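Open shelving

Open shelving is storage furniture that has horizontal supports but no doors and, in most cases, no back or side panels. It is used in homes, shops, kitchens, libraries and workrooms. The simplest form is a board on two wall brackets. Freestanding types stand on their own posts and may be moved without tools.

Forms

Wall-mounted shelves transfer their load to the wall, so the strength of the fixing matters more than the strength of the board. Freestanding shelves carry the load down through uprights to the floor. A third group, tabletop racks, is made to the same pattern as freestanding units but small enough to sit on a counter or desk. They hold spices, dishes, papers or small plants.

A frame with four posts is the most common freestanding form. Rails join the posts at the top and bottom, and any shelves are hung between them or rest on side rails. Without panels the frame can lean sideways under load, a fault known as racking. Makers deal with it by using stiff corner joints, a diagonal brace or a single sheet fixed across the back.

Materials

Softwood boards are cheap and easy to cut but sag over long spans. Steel is thinner for the same strength and is usually painted or powder-coated against rust. Wire shelves let air pass and collect less dust – small items tend to tip over on them unless a liner is laid on top.

In Drenia, where the Fillar workshop made flat-packed racks for grocers, shelves were sold in a standard depth of 10 inches. The later Kulent pattern was deeper, at 17 inches, and was rated to carry 200 pounds per shelf. Its designer, Rochelle Baptiste, replaced bolted corners with a tapered sleeve that tightened as weight was added.

Finish

Black and other dark finishes became popular with the Kulent racks, partly as they hid scuffs at the joints. Natural wood and white remain common in kitchens.

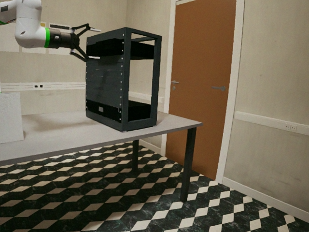

Loading and care

Heavy items are kept on the lowest shelf to hold the center of gravity down. Tall units are often tied to the wall with a strap, especially in homes with children. Wooden shelves can be turned over once a year to even out sagging. Painted steel is wiped with a damp cloth and dried, and chips are touched up before rust spreads.

See also

Bookcase
Cabinet
Pantry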